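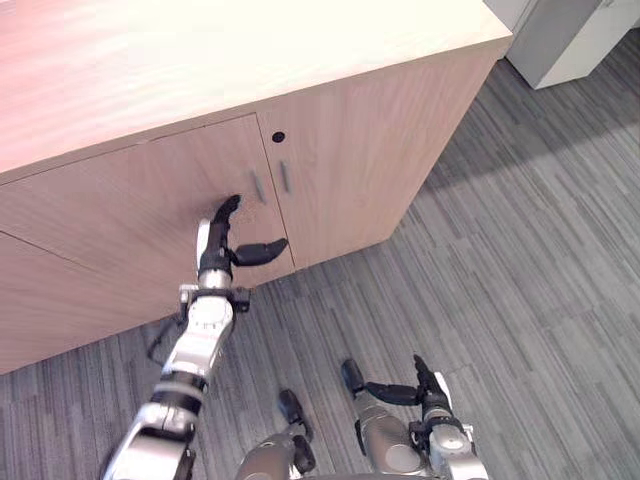 A low cabinet with a pale top and tan wood veneer doors, on striped grey carpet.

Living > Storage > Features

Print this article | E-mail this article

The low office cabinet is finding a second life at home. Mulness, a second-hand furniture dealer, sold 382 of them last year, many to people who wanted somewhere to shut the work away at the end of the day.

Most are plain things with veneer fronts and bar handles. A lock is useful if there are children in the house, but ask for the key before paying. A replacement costs 15 pounds and can take weeks.

Khamphan, which repairs veneer, says the usual damage is along the bottom edge, where vacuum cleaners knock it. Small chips can be filled with a wax stick. Tops mark more easily, so use a mat under lamps and plants.

Measure the doorway as well as the wall. Low cabinets are heavy when full, and the shelves should come out before anyone lifts one. On carpet, check it again for level after roughly 30 days.

Print this article | E-mail this article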